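Chers adhérents, chères adhérentes, et vous tous qui venez nous encourager au bord du terrain même quand le vent souffle de travers,

La phase de poules est terminée et nous voilà qualifiés ! Il a fallu attendre le dernier match, celui contre Doketti, pour en être sûrs, et ceux qui étaient dans la tribune du stade de Drevine se souviendront longtemps de la dernière mêlée. Nos cadettes finissent deuxièmes avec 37 points, juste derrière Eklund, qui n'a pas perdu une seule rencontre de la saison (chapeau à elles, même si on aurait bien voulu leur en prendre une). Les garçons terminent quatrièmes, ce qui leur ouvre aussi la porte du tour suivant, mais avec un déplacement à Cunov en prime. Ce n'est pas la porte à côté, et leur pelouse est réputée lourde en mars. 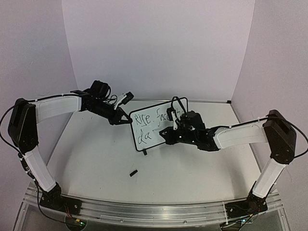

Comment fait-on pour avoir une place dans le car de Cunov ?
Il suffit de s'inscrire au club-house avant la fin du mois, aux heures d'entraînement, en laissant un numéro de téléphone. Les joueurs et leurs parents passent en premier, puis les places restantes sont ouvertes à tous les adhérents. Départ à 8 h 30 du parking du gymnase, retour dans la soirée.

Côté préparation, les entraîneurs ont décidé d'ajouter une séance par semaine jusqu'au match. On travaillera surtout la touche, notre point faible depuis l'automne, et les sorties de camp. Pensez aux protège-dents, s'il vous plaît : trois joueurs ont encore dû regarder la dernière séance depuis le banc, et c'est vraiment dommage à ce moment de l'année. Les chasubles sont à rapporter au local après chaque entraînement, il en manque toujours une bonne partie de la série bleue.
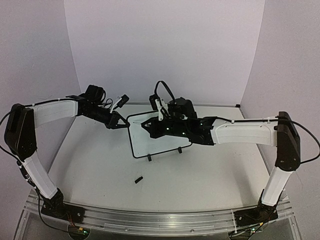

Deux bras robotisés face à face, de part et d'autre d'une table blanche.

Un mot aussi de la tombola, dont le tirage aura lieu à la mi-temps du match retour, à domicile cette fois. Nous avons fait imprimer 999 billets et les carnets partent bien, surtout depuis que le premier lot est connu : un bon de 100 euros à dépenser au magasin de sport. L'argent récolté servira à remplacer les boucliers de percussion, qui ont vaillamment tenu mais dont la mousse sort de partout. Si vous pouvez prendre un carnet à placer auprès de vos voisins ou de vos collègues, ce sera un grand service rendu au club.
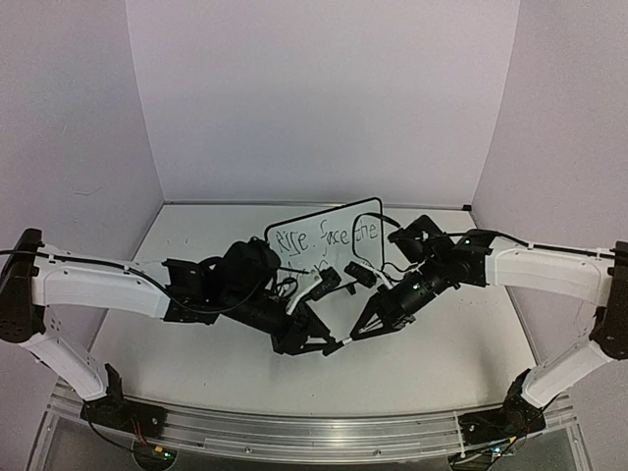 Petit tableau blanc écrit au feutre foncé, vers le fond de la table.

Pour le match retour, la buvette ouvrira à 13 heures et nous cherchons encore des gâteaux, salés ou sucrés, tout nous va ! Venez en bleu si vous avez du bleu, amenez les petits frères et les grands-mères, et gardez un peu de voix pour la seconde période.

À très bientôt autour de la main courante,
Le bureau du club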